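Havora, la lámpara de mesa de Viter: seis semanas de uso

Por Yurani Ríos

Compré la Havora en febrero para sustituir un flexo viejo cuyo brazo ya se caía solo. Trabajo en un escritorio de 140 centímetros, pegado a una pared sin ventana, y paso allí la mayor parte de la tarde. Buscaba una lámpara con base pesada, luz regulable y un interruptor que se pudiera encontrar sin mirar. La he pagado de mi bolsillo y la tienda no sabía que iba a escribir sobre ella.

Qué viene en la caja

La lámpara llega en tres piezas: base, columna y pantalla. Se monta con una llave Allen incluida. Las instrucciones son un desplegable con dibujos pequeños y muy poco texto en castellano; el paso cuatro, donde se pasa el cable por dentro de la columna, está mal dibujado y tuve que deshacerlo. Conviene sacar unos diez centímetros de cable por arriba antes de apretar nada.

El adaptador de corriente va aparte y es voluminoso. En una regleta normal tapa el enchufe de al lado. El cable mide metro y medio, que en mi caso alcanza justo.

La luz

Viter anuncia 596 lúmenes al máximo. No tengo con qué comprobarlo, pero a plena potencia ilumina de sobra una hoja A3 y deja el fondo de la mesa en una penumbra aceptable. Hay cinco niveles de intensidad y tres tonos: cálido, neutro y frío. Uso casi siempre el neutro en el nivel tres. El frío me parece demasiado azulado para leer, aunque va bien para distinguir hilos de colores parecidos.

No he notado parpadeo a simple vista en ningún nivel. En el más bajo se oye un zumbido leve si se acerca la cabeza a la base. De noche, con la casa en silencio, se percibe desde la silla. Escribí al servicio técnico y me contestó Jairo Bermúdez en dos días: dice que es normal en las unidades de la primera serie y que me la cambian si quiero. De momento me la quedo.

Estabilidad y ajuste

La base pesa lo suyo y no se mueve aunque se gire la pantalla con una sola mano. La columna sube hasta 38 centímetros, bastante menos que la Sveinbjörnsson que probé el año pasado, y eso se nota si el monitor es alto: el borde de la pantalla de la lámpara queda a la altura de los ojos y deslumbra un poco. Lo resolví poniéndola a la izquierda y algo atrasada.

La rótula es lo mejor del conjunto. Mantiene la posición y no ha cogido holgura en seis semanas. Loïc Riviere, que tiene la misma lámpara desde hace más de un año en su taller de encuadernación, ha tenido que apretarla una vez.

El interruptor

Es táctil, en la parte delantera de la base. Responde bien con los dedos secos y mal con crema de manos. Una pulsación corta enciende y apaga; mantener pulsado cambia la intensidad. Para cambiar de tono hay que tocar dos veces, y aquí falla una de cada cuatro o cinco, porque la lámpara entiende que se quiere apagar. Recuerda el último ajuste al encenderla, incluso después de desenchufarla.

Limpieza

El acabado mate de la base coge huellas. Un paño de microfibra apenas humedecido las quita. La pantalla acumula polvo en la ranura de ventilación de arriba y ahí hace falta un pincel.

Precio y alternativas

Cuesta 684 coronas en la tienda de Viter, envío aparte. Por menos dinero está la Skakow, que tiene mejor interruptor y peor rótula. Si la mesa es estrecha o se comparte, miraría antes un modelo de pinza. La Havora ocupa un círculo de 30 centímetros contando el giro de la pantalla, y en una mesa pequeña molesta.

A favor: rótula firme, tono neutro agradable, base que no se desplaza.
En contra: zumbido en el nivel bajo, columna corta, doble toque poco fiable, adaptador grande.

La volvería a comprar para un escritorio como el mío. Para una mesa de costura o de dibujo buscaría algo más alto.
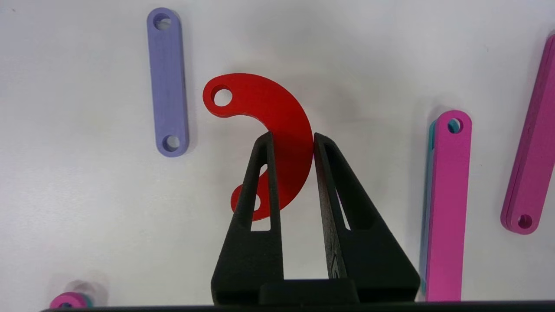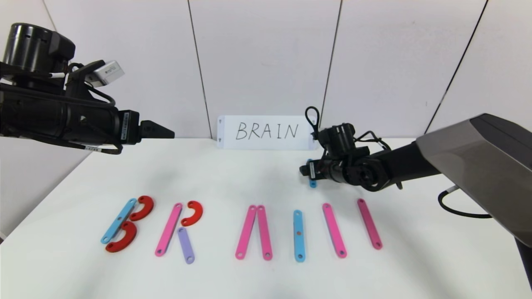

En la primera foto, una pieza roja curva entre dos dedos negros; en la segunda, un brazo negro sobre la mesa, junto a un letrero blanco.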